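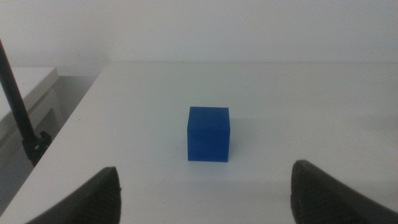 Why are shared calendar bookings in Werkby appearing one hour late for some staff?

The affected accounts hold a time zone setting that does not apply daylight saving. Bookings are stored correctly on the server and are displaced only when they are displayed. Correcting the account setting and rebuilding the local calendar restores the proper times.

Ticket 3249
Service: Werkby shared calendar
Raised by: Manee Kongkaew, Student Appointments
Assigned to: Ivars Luik, Service Desk
Priority: 4
Status: Resolved, monitoring

Summary of the fault

Student Appointments reported in October that interview bookings made through the front counter were displayed one hour late on the calendars of certain advisers. A booking entered for 10.00 am appeared at 11.00 am. The counter view showed the correct time throughout. Two students were left waiting as a result, and the office has since written to both.

The requester advised that the displacement applied to every booking after the change to daylight saving, including recurring team meetings. Bookings before the change were unaffected. All-day entries were also unaffected.

Initial checks

The clock on each affected workstation was compared with the network time source and found to be correct. The operating system was set to Melbourne in all cases. Restarting the Werkby client made no difference, nor did signing out and in again.

The same accounts were then opened in a web browser. The times were wrong there as well, which ruled out the desktop client as the sole cause. A test booking was entered at the counter for 2.00 pm and examined in the administration console, where it was recorded correctly.

Reply from requester

The advisers concerned have confirmed that they did not alter any settings. They were all moved to the new directory in September. Colleagues who were moved in the earlier group do not have the problem. Please advise whether staff should adjust their bookings by hand in the meantime, as the counter is receiving telephone calls from students who are unsure when to attend. – M. Kongkaew

Reply from Service Desk

Please do not adjust bookings by hand. Any booking moved in this way will be wrong for all other viewers, and will need to be moved back once the fault is corrected. Until further notice, advisers should treat the counter view as the authoritative record. A printed list for each day can be produced from the Reports menu. – I. Luik

Escalation

The matter was referred to Nathalie Lambrechts, Directory Services, who examined the import file used in September. Accounts in the second group had been given the time zone value for Brisbane. Queensland does not observe daylight saving, and the two zones share the same time during winter. The error could therefore not be noticed until the clocks changed.

The incorrect value came from a template prepared for the Brisbane campus and reused without amendment. The template has been withdrawn.

Corrective action

1. Directory Services applied the Melbourne value to the affected accounts at 6.30 pm, outside counter hours.
2. The Service Desk asked each adviser to close Werkby and open it again the following morning.
3. Where the old times remained, the local calendar was rebuilt from Settings, Account, Rebuild Calendar. The rebuild does not remove bookings held on the server, although personal colour labels are lost and must be set again.
4. Recurring meetings created by affected staff between the import and the correction were cancelled and re-entered by their organisers. These series carry the time zone of the person who created them and do not follow a later change to the account.

Outstanding item

One account continued to show the weekly case meeting at the wrong time after step 3. Cosimo Palumbo, the organiser, had delegated the series to another adviser before taking leave, and the delegated copy retained the Brisbane value. The delegation was removed and the series entered afresh. Mr Palumbo has confirmed that the meeting is now correct on his telephone and on his desktop.

Closing notes

Staff who work between the Melbourne and Brisbane offices should set their time zone under Settings, Display, and leave the account value as it is. The display setting may be changed as often as required and has no effect on the bookings of others.

Directory Services will compare the time zone of every imported account with its campus code before future groups are moved. The ticket remains open for monitoring until the end of November. Further reports should be added to this ticket, giving the booking reference and the time shown in both the counter view and the personal calendar.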